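I am living in this city for three springs now, and I still drive like a guest. My colleague Aníbal Neves laughs about it. He was born here and he changes lanes without thinking, with one hand, while he looks for his sunglasses. I need to decide everything two traffic lights before.

This March I had to drive across the city several times, always to the Pešek warehouse on the other side, to pick up the shelves for our new office. The first time I paid 187 for a parking fine, so the shelves were not as cheap as I told everybody. The second time I was wiser and left the car in the back yard, where the warehouse people park their own cars.

What I want to write down is the road itself, because I have started to like it. On the map it looks like a boring line. In the car it is different. There is a part beside the river with a wooded hill on the other side, and there is a tunnel, and there are long straight parts with too many arrows on the asphalt. I used to be afraid of the tunnel. The road bends just where you go in, and everybody brakes, and I brake also, probably more than necessary. My friend Orathai Mahawong told me to look at the car in front and not at the wall. It is good advice and I follow it.

The traffic is slow in the late afternoon, but I don't mind so much anymore. I put on the radio, I look at the river when we stand, and I read the backs of the cars. My vocabulary for car models has become very good.
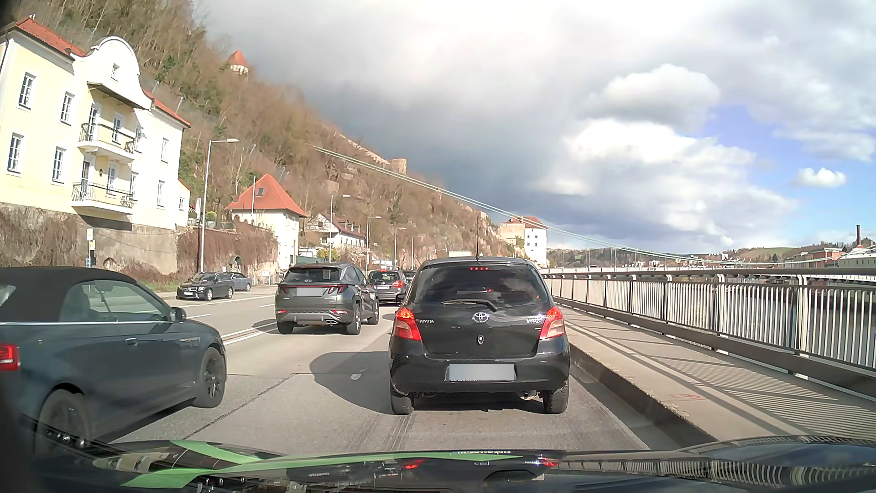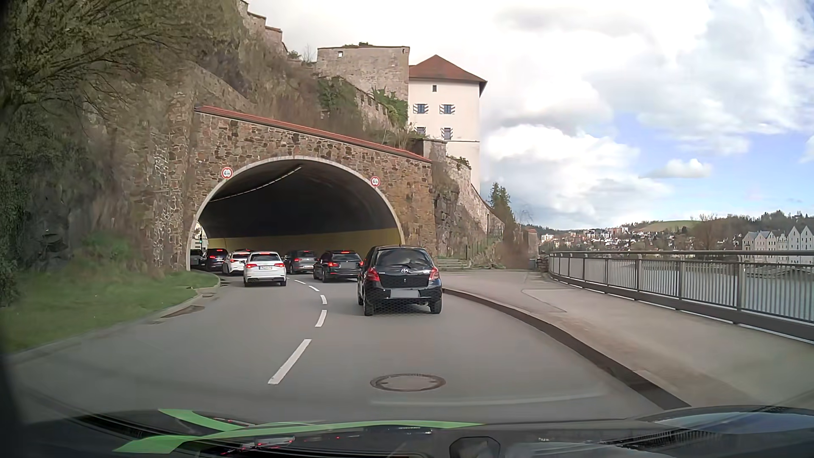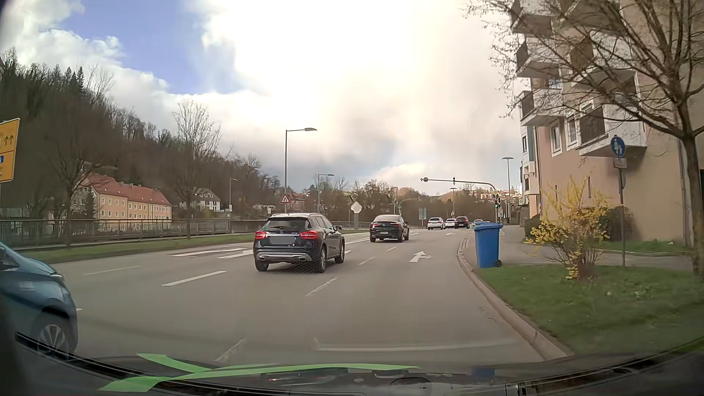
The shelves are now all in the office. We have 12 of them, and one is a little crooked, but it stands behind the door where we keep the paper. Aníbal wanted to order a thirteenth – I said no, or he can go and fetch it himself.

I have one more trip to make, to return the two boards which were too long. I will go in the morning this time, a bit before ten, when the school traffic is finished. On the way back I would like to stop somewhere by the river and walk for half an hour. In three years I have passed it so many times, and I have never once got out of the car there.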